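Limescale (household)

Limescale is the chalky, off-white crust left behind when hard water is heated or dries out. It's mostly calcium carbonate, and if you live in a hard water area like I do, you'll know it from the kettle long before you read a page like this one!

Hard water picks up calcium as it seeps through chalk and limestone. Heat it and the calcium comes out as scale, so kettles, shower heads and dishwasher elements get the worst of it.

Removal

A mild acid dissolves it. I use citric acid in the kettle (white vinegar works too, but the smell hangs about for days), leave it 27 minutes while I do something else, then rinse it 4 times. Don't put acid on marble or other natural stone, and never mix it with bleach, as that gives off chlorine gas.
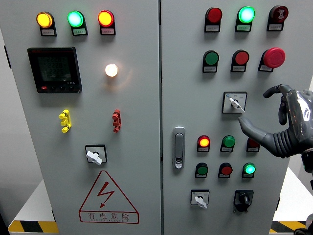
Words: Antigoni Sarantis | Household pages | Updated December

Prevention

A softener swaps the calcium for sodium, and you'll need to keep it topped up with salt. Wiping taps dry helps as well, though I forget most nights.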